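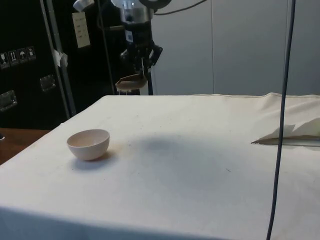

Good evening, and thank you for staying after the tea. My subject tonight is the cloth on the table, and how much trouble it can save you or give you when you set out ceramics for a small sale or an open studio. I have sold bowls and cups at the Fekever hall for several years now, and I learned most of it by doing it wrong. Please look first at the cloth in the picture on the screen, and only after at the little bowl standing on it. The cloth is a bit off-white, it has faint creases, some small specks and some light smudges. The bowl is pale, between cream and light pink, with a smooth glaze. A pale bowl on a pale cloth is a difficult marriage, and I will come back to it two times.

(Wait until the people at the back have found a chair. Water.)

First part: which white.

When I came to this country I believed white was one colour. I bought a bedsheet from the discount table, very bright, a little blue, and I put on it my cream cups. They looked like old teeth. A lady picked one up and asked me if it was second-hand. Since that day I carry one cup with me to the fabric shop and I set it on the bolt. The girl at the cutting counter knows me already.

For cream, pink and pale yellow glazes you want a white that is a little warm. For celadon and grey you can go colder. For dark iron glazes nearly everything works, also plain unbleached linen. If you have both kinds of ware, take the warm white and put the cold colours at one end, together.

My own cloth is a cotton from Fortin, medium weight. It was cut from the end of a roll and I paid 30 dollars for it. I do not say you must buy there. Jendex has a similar one with a little polyester inside, and it creases less, but in evening light it shines, and I do not like when the cloth shines more than the glaze.

Second part: creases.

There are two opinions in our guild. Alois Plattner irons his cloth at home, rolls it on a cardboard tube and drives with the tube across the back seat. His table is always flat like a lake. I fold mine, and I arrive with a grid of lines, and for many years I was ashamed of this grid.

Now I think that faint creases are no harm. The eye goes over them. A hard fold is a different matter, when it stands up like a small wall. A cup with a narrow foot can stand half on such a fold and half beside it, and then it rocks when somebody leans on the table. So run your flat hand over the whole cloth before you set out one single piece. If the hand feels something, the cup will feel it also.

If you have no iron at the hall, use a spray bottle with water, spray very fine, pull at the hem and wait. Fifteen minutes is enough in summer. In October in our hall it was not dry after one hour and I had rings under all the plates.

(Show the spray bottle. Do not spray the first row again.)

Third part: specks and smudges.

We are potters, our hands are never clean. Clay dust goes on the cloth from the foot of the pot, above all from an unglazed foot. Please wipe each foot with a damp sponge at home and let it dry. In the car I wrap in newspaper no more, because the ink goes on the pot and from the pot on the cloth. Old tea towels are better.

For specks I use a lint roller, but gently, with the pots taken away. For smudges, chalk. White blackboard chalk, rubbed in and brushed off, hides a grey mark until the evening. It is a cheat and I recommend it. In the washing machine, warm and no softener. Softener leaves a film and the cloth becomes slippery, and this is the last quality you want under a shelf of porcelain.

Fourth part: how it hangs.

The cloth should go down over the front and over the side where people walk. At the back it depends. If your table is against a wall, you can bring the cloth up a little so it makes a soft ridge there. A small thing that rolls will stop at the ridge and not fall behind the table, where you will find it in spring. At the front do not let it touch the floor. A child stood on mine one time, at the sale in Prondden, and then the child walked away but his shoe was still in the hem. I lost two pouring jugs and a salt pig. Keep the hem one hand above the floor, and put clips under the table edge.

Fifth part: the pale bowl on the pale cloth.

So we come back. How do you make such a bowl visible? Many people put a dark mat under it. I tried, and then everybody looked at the mat. What helps is the shadow. When the light comes from one side and not too high, every bowl draws its own dark edge on the cloth, short and soft, and this edge is enough. Bring a lamp with a clamp. Move it before you move the pots.

And leave room. Zaid Abou Jaoude, whom many of you know from the wheel class, showed me this at my second sale. He took away half of my pieces and put them in the box under the table. I was offended, I must admit. I sold more on that afternoon than on the whole weekend before. A small round bowl wants space, and people pick it up more easily when they are not afraid to knock over its neighbour.

(If there is time: pass the three cloth samples around. Ask to have them back this time.)

Some practical things to finish. For the long hall tables I cut the cloth at 31 decimetres, hem included, and for the folding card tables I use an old tablecloth from my mother-in-law. Write your name in the hem with laundry pen. After the last sale we had four white cloths in the cupboard and three people who said it was theirs. They are still there on the lower shelf, so if you are missing one, please come and see me by the kettle after the questions.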